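# Household Tips: Comparing Grippers for Clearing a Table

Praltstead Home Automation Service, revised 29th May

The Service maintains this page for members who are trying out a pair of arms on ordinary kitchen work. The recommendations draw on 529 attempts at clearing and resetting a small table, conducted by Javiera Ibarra and reviewed by Graciela Núñez. Two sets of fingers were compared: the narrow Troltano pair and the wider Wetar pair. The same controller, a Herrera unit, was used throughout.

## Before starting

- Practise with crockery that can be replaced. Chipped rims were the most common damage recorded in February.
- Wipe the finger pads with a damp cloth and let them dry. A trace of dish soap is enough to spoil a grip on glazed ware.
- Leave slack in every cable at the wrist. Turn each wrist through its full travel by hand before switching on, and watch the loop as it moves.
- Keep the emergency stop within reach of the person, on the side away from the arms.

## Plates and bowls

Approach a plate from the near edge of the table, low and level. The Troltano fingers slid under a rim more readily; the Wetar fingers tended to push the plate back until it met something else. Where a bowl is sitting on a plate, lift the bowl first and set it down before returning for the plate. Members who wish to carry both together should use two arms and reduce the controller to its slowest setting.

## Mugs

Turn the handle towards the arm that will take it. The Wetar pair held a mug by the body without slipping in 69 trials, and the Troltano pair in 51. Neither pair should be used on a full mug.

## Cutlery

Forks and spoons lying flat are the hardest items on the table. A thin placemat gives the fingers a little depth to work with and also protects the surface from scratches. Set pieces well apart, and close the fingers at the middle of the handle.

## Placing the arms

Both arms should reach the front half of the table without straightening fully. Bring the table to the arms if necessary, and check that its legs stand firmly on the floor. Chairs may stay nearby provided they are outside the sweep of either elbow.
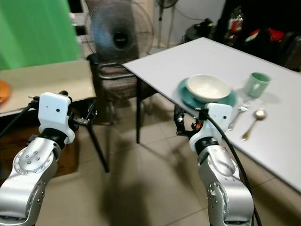

*Both grippers near the table, with the right one just below the plate.*

## Afterwards

Park the arms clear of the table before removing any dishes by hand. Record which fingers were fitted, the controller speed and the item handled. Trial sheets may be left at the Praltstead front counter, addressed to Graciela Núñez. Replacement finger pads are issued there in packs of 2.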